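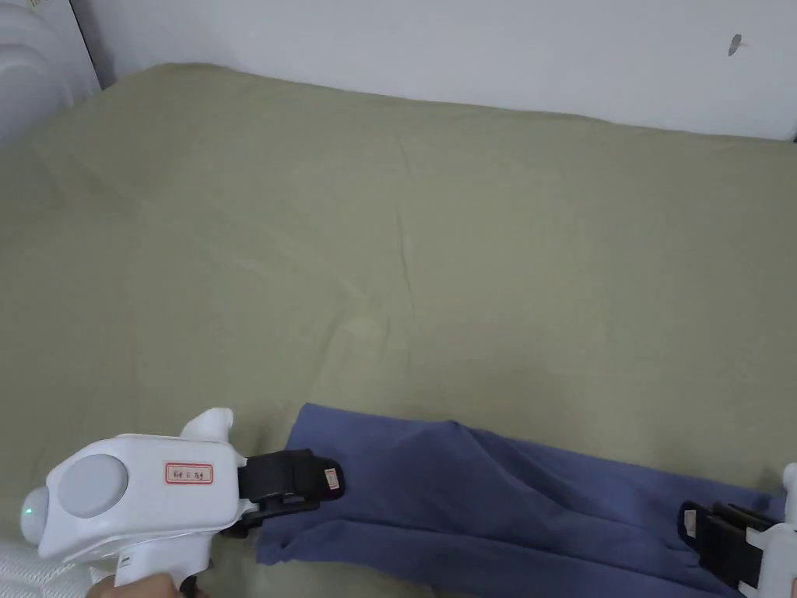

Blue garment laid across an olive-green cover, both ends raised.

The case for folding laundry on the bed is a matter of working area. A garment has to lie fully open before it can be folded to a consistent size, and most homes have only one clear horizontal surface large enough for that. Kitchen tables hold mail. Ironing boards are too narrow for anything wider than a sleeve. The bed is available every day and sits a short walk from the drawers.

The usual objection is softness. Ajith Unnithan made it in his April column for the Kundlow housekeeping bulletin, where he argued that a mattress gives under the hand and spoils the crease. He is right about the crease. I fold on a bed and my edges are rounder than his. I doubt this matters for a cotton shirt that will be worn within the week, and the dresser drawer does not care either.

Tension matters more. Cloth that is only patted down keeps its wrinkles, and they get folded in. Cloth held at two points and drawn level loses most of them before the first fold is made. The pull should run along the length of the piece and should be light — knits stretch and stay stretched. Lower it flat, then let go of both ends together. 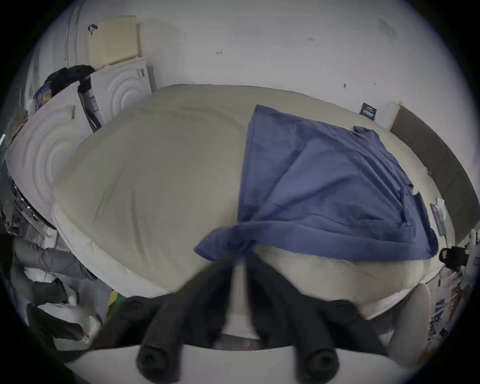
Wrinkles that survive this step are usually bunched near one corner, and the remedy is to pick up that corner and lay it again. Smoothing with the palm just moves the slack somewhere else.

The cover underneath has an effect too. A thin, tight sheet behaves almost like a table. A thick duvet lets the garment sink, and the lower edge slides toward the floor if it is placed too near the side. Sharada Sundaram, who taught linen handling at the Manska hotel in Andton for 17 years, told her trainees to strip the bed first. For a hotel, fine. At home I would leave the duvet on and work nearer the middle.

I also disagree with her on folding boards. A board gives a uniform width, and uniform width is useful on a store shelf. My drawers are not uniform, and the board needs a place to live.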